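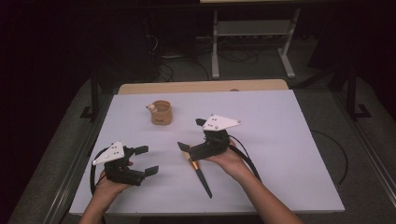 Haugland Charting is a football stats shop. High school and small college mostly, plus a few rec leagues that pay us what they can. You send game film, we send back a chart of every snap. Down, distance, formation, who ran it, who got there first. Whole business still fits on a light wooden table with a white top, one person at the near side, two hands, and that was the office for the first two seasons. Now we have a real office in Wandamlow with a door and a copier. The table would of been fine.

How we got going

Umut Karabulut was a backup long snapper, then an assistant coach, then the guy who stayed up till 2 a.m. typing play-by-play for a staff that wanted it before the morning lift. Did that for years. One fall the coach across the county asked if he'd do theirs too. Then another one. They played each other in week six, awkward, he did both charts and told both of them he was doing it. Still the rule here, more on that lower down.

Ah-rin Kwak came on the season after. She had been keeping the book for a basketball program and had never charted a football game in her life. Took her three weeks. She's the one who threw out our old form (eleven columns for the punt game alone, why) and built the one-page version coaches get today. If you like our sheets you like Ah-rin's sheets.

We've now charted 3334 games. That's counting scrimmages, not counting the ones where the film cut out before the half. 381 teams have been through here, some for one game, some every season since the start.

What we do

Full game charts. Both sides of the ball plus kicking. Back to you by noon the next day if the film's in by midnight. If it's in later then we do our best and we'll tell you a time.

Opponent reports. We watch their last games so your staff doesn't have to watch all of it. Tendencies by down and distance, by hash, by field zone. What they call after a sack. What they call after a timeout. What the left tackle does with his feet on pass plays, if he does something, and at this level he usually does.

Season summaries. Comes out once your last game is played. Good for banquets, good for all-conference voting, good for settling arguments about who had more tackles. Parents ask for these more than coaches do. Send them to your coach please, we only release to the staff.

Self-scout. The least popular thing we sell and the one Umut would make everybody buy. You find out you run right on second and short nine times out of ten and that every team on your schedule knows it already.

Flag and youth. Yes we do these. Shorter chart, lower price, no opponent reports below seventh grade. We get asked. Answer's no.

Cikex

Cikex is our own charting software. Rodrigo Patrício wrote it, mostly during one off season, when the spreadsheet got too big to open on his laptop. It's keyboard only. No clicking around. A chartist who knows it can log a play before the next snap, which matters when a no-huddle team is going fast and the film guy is late getting back to the wide shot.

Clients don't need to install anything. You get a PDF and a plain file you can pull into whatever your staff uses already. We had a login site for a while, people lost there passwords every August, we went back to email.

Rodrigo is working on a version that lines up the sideline and end zone angles on its own. Not ready. Don't ask him in October.
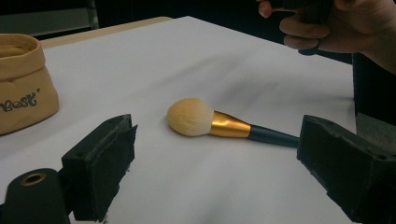

It also won't do grading. We get that question a lot. Cikex records what happened on the play and stops there. Whether your guard had a good night is up to your line coach, who knows what the kid was told to do on that call. We don't.

Who works here

Umut Karabulut. Owner, opponent reports, answers the phone. Talks fast, call back if you missed it.

Ah-rin Kwak. Runs the charting room. Assigns the games, checks the charts, trains everybody new. Any problem with a chart goes to her and she'll have it fixed same day.

Rodrigo Patrício. Software, film uploads, anything that's stuck at 99 percent.

Ingegerd Bråten. Kicking game. Used to officiate, so she also catches the penalty enforcement errors that end up in the official book, there's more of those than you'd think. Punt hang times are hers, off the film clock, to the tenth.

Oda Amundsen. Billing, scheduling, schools, purchase orders. If your district needs a form filled out in a certain way Oda has probably filled it out allready.

So that's 5 of us full time. During the season we bring on part-time chartists, mostly ex players and coaches between jobs, a couple of retired refs. Everybody does a practice game first and has to match Ah-rin's chart on it. Most people need a few tries. The spot of the ball is what gets them.

Things we stick to

We work for teams that play each other. Can't be avoided in a conference with eight schools. When it happens two different people do the two reports, they don't share notes, and both staffs get told up front. If you're not ok with that say so in the summer and Oda will refund the deposit.

We don't sell data to recruiting sites. We've been offered. Film and charts belong to the team that sent them.

We don't do anything for betting. Not lines, not picks, not "just curious who you like." Please stop emailing.

If we get a play wrong we reissue the whole chart with the change marked, so nobody's working off the old one by accident. Tackles on a pile get argued the most. We give half credits. We know some of you hate the half credits.

The Skeltov bowl

Every year after the playoffs we chart the Skeltov game for free. Seniors from the small schools, the ones that play eight-man or nine-man and don't get picked for the bigger all-star rosters. Almost 100 players dressed for the last one, cold night, great crowd. Every one of them gets their own sheet to take home, snaps and all. Ingegerd does the kickers personally. One kid hit two from past forty and she has brought it up at lunch ever since.

Getting started

Send Oda your schedule and tell her how you film, one angle or two, who's running the camera, and how you upload. Then one old game, any game, and we'll chart it at no charge so you can see the sheet before you pay for any. Preseason spots fill up early. Midseason we can usually fit a team in but you may wait a week.

Got a staff meeting you want us on? Umut will call in. Mornings before 9 are best, he's up.

Phone and email are on the contact page. Film goes through the upload page, not email, the files are too big and they bounce. Put the jersey colors in the notes box. Both teams.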